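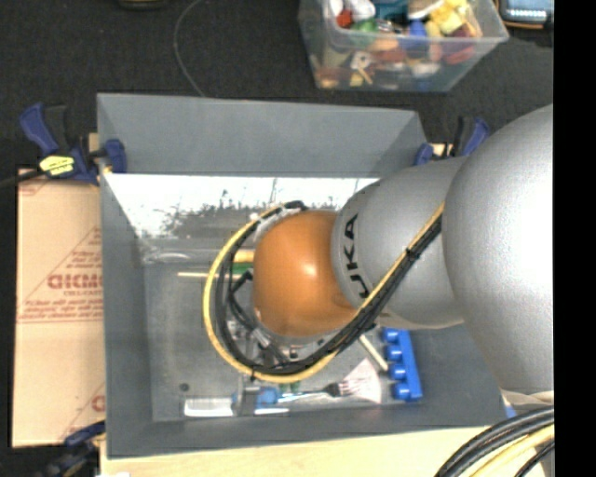 How to Test Whether a Robot Can Sort Your Odds and Ends

Print this page
E-mail this page to a friend

By Josiane Bodin
Posted 14/11/2025

The mixed bin is the chore people ask about most. They have a kitchen drawer, a toy box or a shelf under the workbench where everything ends up, and they want to know if a machine can empty it yet. The short answer is that it can do part of the job, in a fixed spot, with a person close by. The longer answer depends on what is in your bin, and you can find that out with a simple test.

This page explains how to run the test. It assumes you already have an arm that moves, a gripper on the end of it and some kind of picking software. The make doesn't matter much. At Brenlow we have run the same steps on two arms and got the same kinds of failures on both.

What you need

- One rigid bin with sloping sides, large enough for the gripper to reach the floor with its cables attached
- At least three bar clamps
- A table that doesn't rock
- A second container for the items waiting their turn
- A notebook or spreadsheet
- Small objects from a real home or shop

Step 1. Clamp the bin down

Put a clamp on each corner you can get to without blocking the arm. Push on the bin with your hand. If it slides at all, tighten the clamps and push again. An arm that brushes the side of a loose bin moves every object in it, and your software is then working from an old view.

Leave the clamp handles pointing away from the arm's path. Gianni Marchetti lost most of a morning to a handle that caught a cable tie on every third pick.

Step 2. Check the cables

Move the arm by hand or at its slowest speed to the four corners of the bin and down to the floor at each one. Watch the cable loop at the wrist the whole time. It needs enough slack for the wrist to turn, but a big loop can hang down and sweep things out of place. It can also hide an object from an overhead camera. We tie ours in two places and check the ties before each session.

Step 3. Pick the objects

Don't use a set of matching blocks. A robot that can pick up matching blocks tells you very little about a kitchen drawer. Choose things that differ in shape, stiffness and shine:

- Something long and thin, such as a wooden stick
- Something rounded
- Something flat that will lie against the floor of the bin
- A toy building block with studs
- A metal utensil
- A piece of clear plastic

The last two are the hard ones. Shiny metal throws light back at the camera, and clear plastic can look like bare floor. If your bin has a bright reflection along one wall, expect trouble with anything lying near it.

Keep the rest of your objects in the second container, out of the arm's reach, and swap a few in between rounds.

Step 4. Fill the bin

Tip the objects in from a low height and leave them where they fall. It is tempting to straighten them out. A person emptying a drawer doesn't get them laid out in rows, so the machine shouldn't either. Some will lie on top of each other and some will end up against a wall. Those are the picks you want to learn about.

Start with a thin layer. Our first rounds used 14 objects, which left open floor between most of them. Add more once the arm is clearing the bin without help.

Step 5. Run the round

Set a rule for when the round ends and write it down before you start. Ours ends when the bin is empty, when the arm fails 13 times in a row, or when someone has to press stop. Keep your hands out of the bin while the arm is powered. If an object has to be moved, stop the arm first.

For each attempt, write down:

- The object it went for
- Whether it came up
- Whether it reached the right place
- What went wrong, in a few words

"Missed" is not enough for that last line. Write "slid off the round side" or "finger hit the wall" or "closed on two things." You will want those notes later.

Step 6. Do the same job by hand

Most write-ups skip this step. Have a person sort the same bin, with the same objects, into the same places. Time it. Then time the robot, and count the minutes someone spent watching it and clearing jams.

In our last set we logged 700 attempts, and 624 of them ended with the object out of the bin. That sounds good, and for the stiff, chunky things it was. The person doing the same work was still faster every time, and never needed a second try at the utensil.

Step 7. Read the results by object

Don't stop at the overall score. Sort your notes by object and look at the worst ones. In our records the failures fell into a few groups.

Flat things against the floor. The fingers can't get under them. Thinner fingertips help. So does a suction cup, if your gripper can take one.

Things along the wall. The finger meets the bin before it meets the object. Sloping sides give some room. A gentle push toward the middle before the pick gives more, but it adds time.

Things under other things. The arm may close on both, lift both and drop one. Tell the software to take the top object first, even when the one below is easier to recognize.

Clear and shiny things. Change the lighting before you change the software. Move the lamp off to one side and run a few picks. On the Galli bench this did more than two weeks of tuning.

So can it do the chore?

For a shop that sorts the same small parts all day at one bench, it is worth trying now. The bin stays put, the light stays the same, and somebody is already nearby to clear a jam. The people at Pornovier run a cell like this for returned hardware and are happy with it.

For a home, I would wait. The arm needs a solid table, clamps, clear space around it and someone to bring the mess to it. Carrying the toys to the bench is half the work -- and putting them away in the right room afterward is most of the other half. A bin test doesn't measure either one.

If you are thinking of buying, ask the seller to run your objects in your bin, mixed, with no one touching it between picks. Bring the worst things you own. Ask to see every attempt in the round, including the ones that failed.

We plan to repeat the whole test in December with softer items, starting with socks and dish cloths, on the Suronach gripper. The blank log sheet we use has one line per attempt and columns for the four notes in Step 5. Write to Gianni at the Brenlow workshop if you would like a copy.

Print this page
E-mail this page to a friend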